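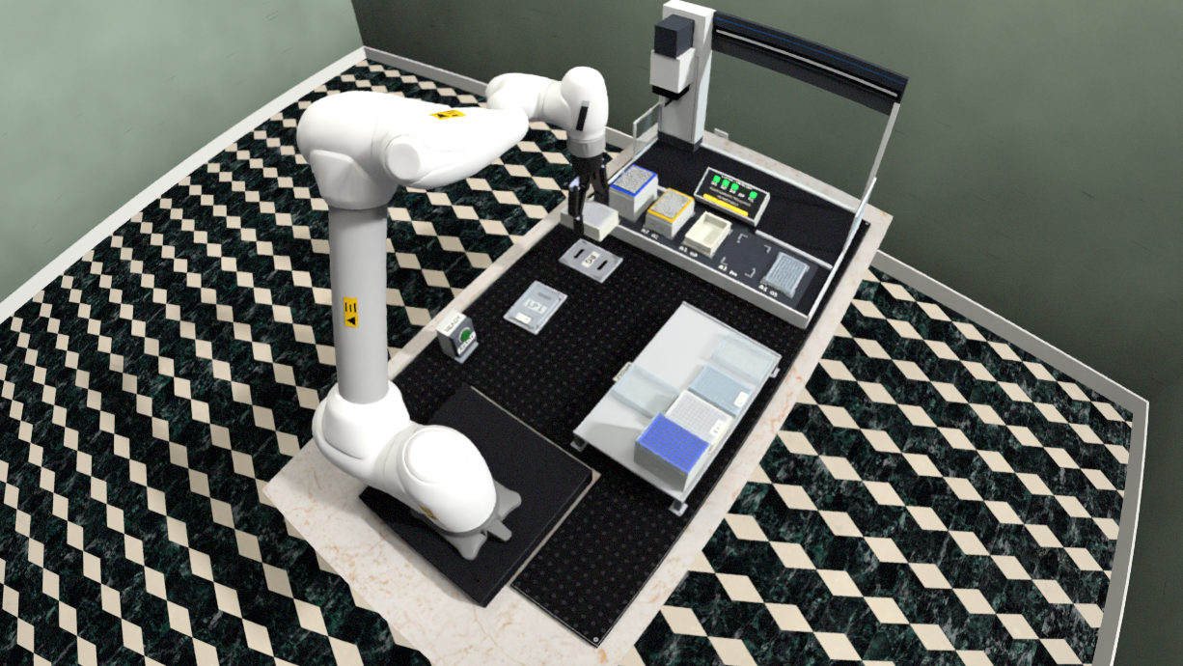 The following tips are issued by the Wallar teaching workshop for members who are showing a bench arm a labware transfer for the first time. They apply to hand guiding and to remote control alike. Members who have completed the Cisneros induction may begin at the second section.

## Before the arm is moved

- Clear the bench of cups, pens and loose paper. Cables should run behind the base plate and be taped flat.
- Check that the base plate does not shift when pushed firmly with both hands. A loose base will spoil every position saved after it.
- Seat each plate and tip rack fully in its place. Press down on opposite corners; a rack that rocks is sitting on its rim.
- Wait for the status box to show READY before touching the arm or the controller.
- Park the pipetting head at the top of its travel. It must stay there for the whole of the session.
- Write the name of the task and the starting layout in the bench book. "Same as last time" is not accepted as a layout.

## Guiding by hand

Hold the arm at the wrist with one hand and at the forearm with the other. Do not pull it by the fingers of the gripper, which are easily bent out of line and tedious to straighten.

Move at the pace of someone setting down a full cup of tea. The arm will repeat hesitations as faithfully as it repeats the useful parts, so it is better to stop, discard the attempt and start again than to correct a wandering path halfway along.

Approach labware from directly overhead. Bring the fingers level with the top of the block, pause, then lower straight down until they sit on either side of it. Save one position at the pause and another at the grip. These 2 positions do most of the work, and a careful member can leave the remainder of the path quite plain.

Lift clear of the raised edge of the deck before travelling sideways. Catching that edge is the most common fault recorded at Wallar, and it generally moves the neighbouring tip box as well.

## Guiding by remote control

The hand controller is preferred where the operator would otherwise have to lean across the instrument. Please observe the following.

1. Stand where the fingertips and the labware can both be seen. If that is not possible, ask a second member to watch from the far side and call the distance.
2. Set the speed dial to its lowest mark for the first run.
3. Move in one direction at a time near the deck. Diagonal travel may be used once the gripper is well above the tallest item.
4. Release the controller completely before speaking to anyone.

Operators used to the Posasbridge controller should note that its left stick raises and lowers the wrist, while on the Sidthorpe model the same stick turns it. Try the stick in open space first.

## How many demonstrations to record

For a simple pick and place, 13 clean demonstrations are usually enough to begin with. Vary the starting pose of the arm a little each time and leave the destination unchanged. When the transfer is reliable, move the labware to a different deck position and record a further set.

More is not always helpful. The shared library held over 200 recordings of a single plate transfer at the last review in October, and many had to be removed for bumps, dropped grips or a hand left resting on the forearm. Delete poor attempts on the day they are made, while the reason is still fresh in mind.

## Care of the bench

Wipe fixture plates with a damp lint-free cloth and dry them straight away. A grain of grit under one corner will tilt a plate enough to upset the grip. Perforated boards may be vacuumed with the soft brush, and a wooden skewer will bring out whatever is stuck in the holes.

Keep clear lids and plates together on a tray when they are not in use. They are hard to see against a pale surface and are readily knocked by an elbow. A strip of coloured tape along one edge is permitted, provided it does not fall where the fingers close.

Replace labels when the print begins to fade. Use the small cream stock in the second drawer and position each label clear of slots and fasteners.

## Closing the session

Return the arm to its rest pose under its own power. Save the recordings under the bench name, the task and the member's initials, in that order, and sign the bench book. Used tips go in the lidded bin, and the speed dial is left at its lowest mark for the next member.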